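Home News Visits Members Contact

Visit report: Brultach wool scour and carpet mill, open day, 7 Sep 2019

Brultach opens its gates once a year and we had missed the last two, so this time I put our names down in January. Five of us went: Mariama Owusu, Dede Wumbei, Augustina Aidoo, Selorm Agyeman and me. The bus left at half past seven and we were there before ten, with a stop for petrol and pies.

Parking was in the paddock behind the wool store. Visitors signed in at the weighbridge and were given a yellow vest and a pair of earplugs. Closed shoes were compulsory and two people ahead of us were sent back to their cars.

The tour began in the receiving shed. Bales come in by truck from the tablelands, get weighed and are cored for a sample before anything else is done with them. Our guide had worked there since leaving school and knew most of the growers by their brands. He pulled a handful out of an open bale and passed it around. Selorm said her hands were greasy until lunch.

The scour is the oldest part of the site. It is one long line of bowls, each with rakes that push the wool forward through warm water and detergent, then a set of squeeze rollers before the next bowl. The first bowl is brown and the last is nearly clear. The smell is strong but you get used to it. They recover the grease and sell it on, and the guide said that in some poor years the grease had kept the lights on. The dirty water goes to settling ponds at the back, which we saw from the fence only.

From there we walked through the dryer and the blending room to the yarn floor. It was too loud to hear any of the talk, so I read the boards instead. The carding machines take up most of the floor. Augustina, who spins at home, stayed at the last one until the guide came back for her.

The dye house was a highlight for Dede. Yarn is dyed in hanks, up to 800 kilograms in a day, and every batch is checked against a card under a lamp before it is let go. There is a wall of old colour cards going back decades. The burnt orange ones had faded least.
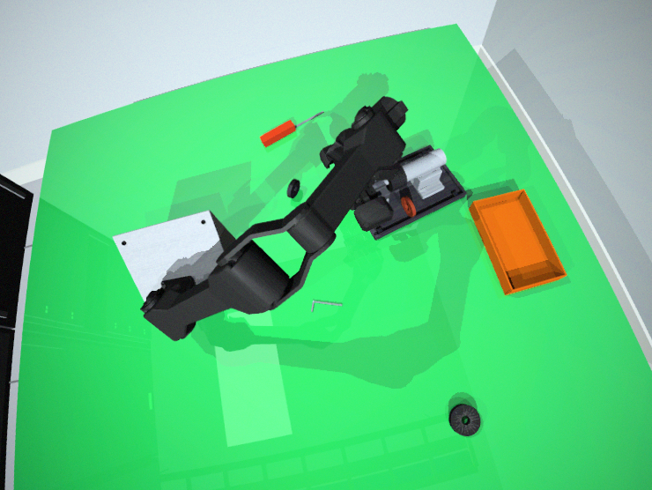
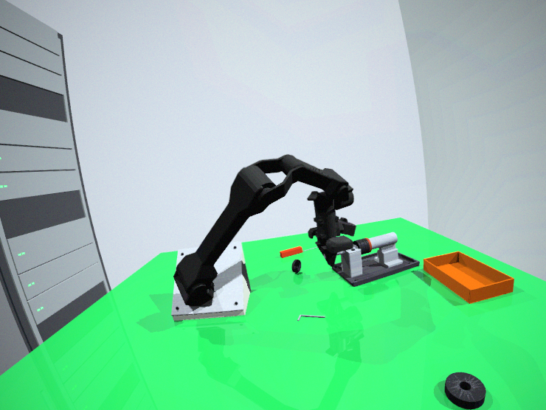 Lunch was in the canteen at noon. Sausage in bread or a vegetable roll, with tea from the urn. There were 276 names in the visitors' book when I signed it, and the queue was slow but good-humoured. The shop next door had remnants at half price and Mariama bought a hall runner that took up the back seat of the bus on the way home.

In the afternoon we saw the tufting and backing. A tufting machine is like a very wide sewing machine, with a row of needles the full width of the carpet. When one thread breaks it leaves a line, and a mender goes along afterwards with a hand gun and fills it in. We watched a woman do this on a grey loop pile and could not find the spot when she had finished. The backing is rolled on hot and the carpet then goes through a long oven. We were kept well away from that section.

The last stop was the small museum in the old manager's house. It has a hand loom, pay books, and photographs of the flood, with the water up to the sills of the wool store. I would have liked longer there. The labels are good, although the upstairs room was closed for painting.

Some notes for anyone going next year. Entry is free but you must book. The walk is mostly level, with one flight of metal stairs to the yarn floor, and there is a way around it if you ask at the weighbridge. Take a hat for the walk between sheds. The remnants go early, so visit the shop before lunch.

We left at three and were home by six. Selorm has the spare brochures if anyone would like one.

Ewurabena Darko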